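Notes from the Kendach Veterans' Family Circle

Remembering our soldiers, and how the fall drive went

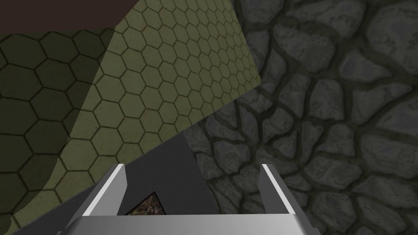

It has been a long month, friends, and a full one, so pour yourself something warm and sit with me a few minutes while I try to get it all down.

Most of you know by now that the October drive for the families of the Clisura garrison has closed. When Teresa Fonseca first stood up at the summer supper and said she wanted to send 700 parcels before the cold set in, I will admit I looked at my plate. Last year we managed far fewer than that, and half of those went out late (you will remember the trouble with the tape). Well, the final tally is 756! Every one of them went off on the Marinho trucks, and the drivers would not take a cent for the fuel, though Teresa tried twice.

The parcels are going to households where a mother or father is posted along the border, and to the families who lost someone in the spring fighting near the Grundus pass. We put in wool socks, tea, school notebooks, a good hand cream, and a letter. The letters took longest, as they always do, and I would like to thank the children at the Saturday table who wrote over 80 of them in one afternoon and used up every green marker we own.

Chukwuemeka Igwe spoke at the remembrance evening, and I wish more of you had been able to get through the rain for it. He served at Grundus as a medic and came home with a bad knee and a great many stories, most of them funny, about the cook and the mule and the radio that only picked up weddings. Then he read out the names of the three men from his unit who did not come home, and he read them slowly, and we all stayed standing a good while afterward. One of the mothers had brought her son's scarf. She let the little ones pass it around.

A few small matters before I let you go. The reading room will be open from 4 p.m. through the winter, and there is a new heater in there, so please stop bringing your own. Anyone who needs help with the survivors' pension forms can come and see Teresa, who has filled in so many of them that she knows the page numbers by heart. Bring the service record and the bank letter, and bring your glasses too, the print is dreadful.

We are also short of drivers for the hospital visits. It is one morning a month, and the men on the second floor are very good company once they have had their coffee. Leave your name at the desk or just catch Chukwuemeka after supper. He will be the one near the pie.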